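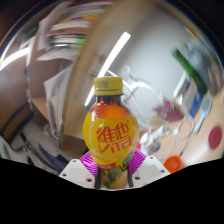 Figure 3. A bottle held between the padded fingers of the hand-held gripper.

4.2 Changes to work at the packing tables

The Standmont site receives small bottled and boxed goods, checks them, and repacks them into mixed orders. Before the project, each order was assembled by one person from start to finish. Under the arrangement introduced with the Reneck cell, staff first teach the handling of an item with the hand-held gripper (Figure 3), and the recorded movements are then used to prepare the fixed arm for that item. The two fingers close on the sides of a bottle near its base, leaving the cap and most of the label in view. Operators told us that this grip differed from their own habit, which was to lift small bottles by the neck.

Sixty-four members of staff worked at the packing tables during the study period. Of these, 8 were trained to record handling movements and were released from order assembly for part of each shift. Selection was made by the shift leads on the basis of experience with breakable goods. The remaining staff continued to assemble orders and took over the checking of trays filled by the arm.

Interviews were held in a meeting room away from the packing area, in the hour before the late shift. Two themes came up repeatedly. The first concerned pace. Staff who recorded movements described the work as slower and more tiring than they had expected. A movement that is done without thought by hand has to be carried out deliberately with the gripper, and a recording spoiled by a slip has to be made again. Several asked that recording targets be set separately from packing targets, as the two had at first been reported on the same sheet. The site adopted this change in December.

The second theme concerned knowledge of the goods. Experienced packers held a good deal of information that had never been written down: which caps work loose in transit, which labels scuff when bottles stand side by side, which cartons give way if stacked from the left. In recording sessions this information became useful to others, and those who held it were consulted more often. Some welcomed this. Others expressed concern that they were handing over a skill that had protected their position, and asked what would follow once all common items had been recorded. Management had given a written commitment that no post would be removed during the trial, but the commitment did not extend beyond it.

By the end of the trial more than 130 items had been recorded. The arm was used mainly for plain, rigid containers. Soft packs, bagged parts and goods of uneven shape stayed with the packers, who reported that their share of awkward items had risen as a result. We consider this an important finding. Where automation takes the simple part of a mixed task, the average difficulty of what is left goes up, and output targets based on the earlier mix no longer describe the work fairly. The Purargate site, which joined the trial later, revised its targets before the cell was brought into use and received fewer complaints on this point.

Differences between the two sites should be read with care. Purargate handles a narrower range of goods and has a longer-serving workforce. Its recording area was also set apart from the packing line, whereas at Standmont recording took place among the ordinary tables, where sessions were open to interruption. The effect of layout on recording quality is taken up in Section 4.3, together with the scheduling records supplied through the Amundsen system.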